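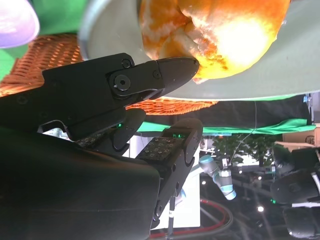
Buy the fingers first

Opinion, 20 April 2019

Every spring the same conversation comes round at our packing co-operative in Galtville. There is a bit of money set aside for equipment, the new financial year opens in May, and somebody passes a brochure across the table with an arm on the cover. It is always the arm. Reach, payload, repeatability, a nice clean photograph against a white background. I love those brochures, I keep a drawer full of them, and I have come to think they teach us to spend our money in the wrong order.

My argument is simple enough. If you grow, pack, sort or plate anything soft, start your budget at the fingertips and work backwards. Decide what is going to touch the fruit, how it will know that it is touching the fruit, and what you want it to do when the fruit is a slightly different shape from the last one (it always is!). Then work out what has to hold that hand up. The arm comes after, and so do the stand, the guarding and the conveyor.

I learned this the slow way. Two years ago we put nearly everything into a very good arm and had so little left that we ended up with the plainest gripper in the catalogue, a pair of parallel jaws that opened and shut. Lovely for boxes. Hopeless for clementines. We padded the jaws with foam, then with a different foam, then with a cut-up wetsuit, and we spent a whole season adjusting the air pressure up and down by hand. The arm could return to the same spot all day long to within less than the thickness of a fingernail, and what it did when it got there was squeeze.

Since then I have been to see three other sites that handle fruit with machines, and I came home from each of them more excited than when I set out. The one at Mudgway is a tiny operation, smaller than ours, and they had spent more on the hand than on the arm. I thought this was mad until I watched it work. It has touch pads on the fingers, little squares covered in a grid of bumps, and the control software shows the pressure on each pad as a patch of colour that grows and shifts as the finger closes. You can watch it find the fruit. You can watch it start to slip and watch the grip change in answer. I stood there far too long and had to be reminded about lunch.

A mandarin is a marvellous test, by the way, and I would urge anyone planning a purchase to carry a bag of them to the demonstration. The skin is loose, so the outside can move while the inside stays put. They roll. They sit low on a plate, and getting a fingertip underneath one without shoving it off the far side takes real delicacy. Two from the same tree can differ enough to upset a machine that was set up on the first. If a supplier's gripper can take a mandarin off a plate and put it in a basket, and then do it again with the plate tipped a little, you are having a serious conversation. If they ask whether they might use the rubber ball instead, you have learnt something for the price of a bag of fruit.

Now, money. The quotation we are looking at this year has 133 lines in it, and I have read them all, with a ruler. The hand and its sensors take up very few of those lines. Most of the rest is what I would call furniture: brackets, cabinets, cable trunking, a signal lamp, a second signal lamp. All useful, and nearly all of it could be bought later or made by someone with a welder. Yet when the total came out too high, the first suggestion made in the meeting was to drop the touch sensing and "see how we get on". I understand the instinct. A sensor pad is small and costs a lot for its size, and a cabinet is large and looks like value. But the cabinet never bruised anything, or saved anything from being bruised either.

There is a fair case on the other side and I don't want to skate over it. Soft pads wear. They sit exactly where the work happens, they get juice and grit on them, and they will need replacing long before the arm does. The people at Usidden were frank with me about this. They keep spare fingertips on the shelf and treat them as they would blades or belts, as a running cost, and they were cross with themselves for not having planned it that way in their first year, when every worn pad meant a fresh argument about where the money would come from. So put it in the running budget from the start. Ask how a fingertip comes off, with what tool, and how long it takes someone who hasn't done it before. Ask to do it yourself at the demonstration. If it's a couple of screws and a plug, splendid. If it has to go back to the maker, find out what you'll be doing while it's away.

The other objection I hear is that clever hands need clever people. There's truth in that too. Drurnness have the finest gripper I've seen anywhere and it spent some 2 months sitting still while they looked for someone to set it up. They had budgeted for the machine and the delivery and nothing whatever for the learning. I'd set aside a proper sum for training before I set aside a penny for guarding that looks smart in the visitors' gallery, and I'd send the people who pack by hand now. They already know what a ripe one feels like. On our own line the best questions about grip force have come from packers, and the daftest (mine) came from the office.

I would also plan for a corner where the machine can be bad at its job for a while. A bench, a plate, a basket and as much second-grade fruit as you can lay hands on. It needn't be handsome. Ours, if the vote goes the right way, will be the old label store, with a trestle table and an extension lead. Give it a season there, well away from the orders, and let people wander in and have a go. I think a lot of money is lost by bolting new equipment straight into the line and asking it to earn its keep in the first week, when what you want at that stage is to find all the ways it can drop a satsuma.

What would I like us to do in May? Buy the better hand, with the touch pads, and a set of spare tips. Hang it on the arm we have, which is still perfectly sound and has been moving cartons without complaint. Pay for the training. Leave the cabinet, the second lamp and the new conveyor for another year. It's a smaller order than the one on the table and I expect the supplier will be a bit disappointed. I've already bought the mandarins.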